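Kelladlow: the back table, with captions
Posted by Ehab Amrani, May 23, 2020

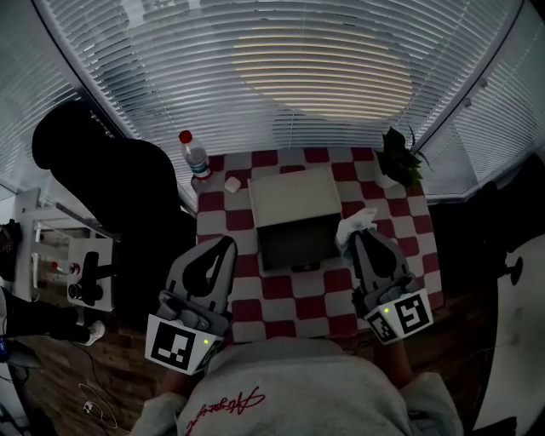
Box open, tissue at the ready. The checked cloth makes everything look like a picnic.

Welcome to the gallery, such as it is. Kelladlow is what we call the packing corner, after the street we used to work in, and the name has outlived two kettles and a carpet. 

A few notes to go with it.

The cloth: red and white, and the most cheerful thing in the room by some distance. It went on the table for a birthday tea and was promoted. Crumbs vanish into it completely, so please shake it out at the end of the day whether you think it needs it or not.

The box: white card, dark grey inside, lid hinged along the back. We bought 222 of this sort from Wingate and have 19 left, all of them apparently stored behind the heaviest thing in the cupboard. Lid right back before you start, please – a half-open lid will drop on your knuckles the moment you look away.

The tissue: crumpled on purpose. Flat sheets look lovely and hold nothing still. Scrunch it, open it out a bit, scrunch it again and tuck it into the corners first. Mohamedi swears by two sheets to a box and I swear by three, and the tissue bill suggests I am winning.

The plant: back corner, green, leafy and spreading. It has claimed that end of the table and I have stopped arguing. Water it on the first of the month, or when it looks at you.

The blinds: white, and mostly kept shut in the afternoon. The cord on the left sticks. Pull it gently, then less gently.

More pictures in June, when the Kukton order is packed and I can find the tablecloth again.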